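3.2 Building the hand-held gripper

The first version of the tool was made on a kitchen worktop and behaved accordingly. Its fingers closed at different speeds, its handle came off in warm weather, and it could pick up a sock only if the sock was already most of the way there. We mention it because the later design keeps one of its parts, a bracket, for reasons that are now mostly sentimental. Everything else was redrawn at the Resthorpe shared workshop, where we had the use of a pillar drill, a decent vice and a printer that was free whenever the chess-set makers were not.

The final tool, which we call the Trunton after the bus stop outside the workshop, is a two-finger gripper worked by hand, with a camera fixed above it and looking forward over the fingertips. The operator supplies the arm, the balance and the common sense. Each finger is carried on a short linkage so that the pads stay close to parallel as they meet. We had hoped to cut the links by hand. After 3 attempts, each more bitter than the last, we let the printer do it and drilled the pivot holes afterwards.

Most of June went on the pivots. Loose pins let the fingertips wander, and tight pins turned a ten-minute session into exercise. The cure was to ream each hole a little at a time, fit the pin, work the finger 100 times, swear mildly, and ream again. We can recommend the result but not the evening.

3.3 Choosing the cloth

Our interest is in bedding, which is large, soft and quite indifferent to the plans of engineers. A wooden block has six faces and a clear opinion about where it is. A sheet has neither. It also has very little that a small camera can hold on to, particularly if it is white, and our early recordings on plain cotton gave the tracking software nothing to do but guess. It guessed boldly. In one session it placed the tool inside the mattress.

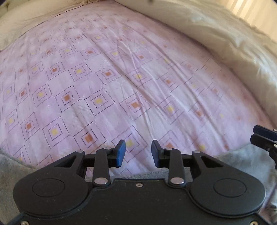
Figure 3. The tool with its fingers open over a patterned sheet, as recorded by its own camera.

A repeated pattern is a mixed blessing. The motifs give the tracker plenty of corners at close range, but they are near enough alike that it may settle happily on the wrong one and report its position a whole motif out, with great confidence. Alternating colours help a little, since a jump to the nearest neighbour along a row lands on a centre of the wrong colour. Creases help more than we expected. They break up the regularity, and a long fold is as good as a landmark until somebody smooths it out, at which point the map is of a country that no longer exists.

Distance is the other trouble. Motifs towards the far end of a bed shrink to specks and are of little use. We therefore ask the tracker to trust the nearer part of the cloth and to treat the rest as rumour. The cut-off was set by eye over an afternoon and has resisted all our efforts to derive it properly.

3.4 Recording

Sessions were kept to 10 minutes, that being the point at which the operator's wrist began to take its own decisions. Each began with the fingers fully open, followed by one slow pass over the bed before any cloth was pinched. The slow pass is dull and we tried leaving it out. The recordings made without it were deleted on July 28, 2021, along with some 2000 frames we would rather have kept, owing to a folder name that seemed clear at the time.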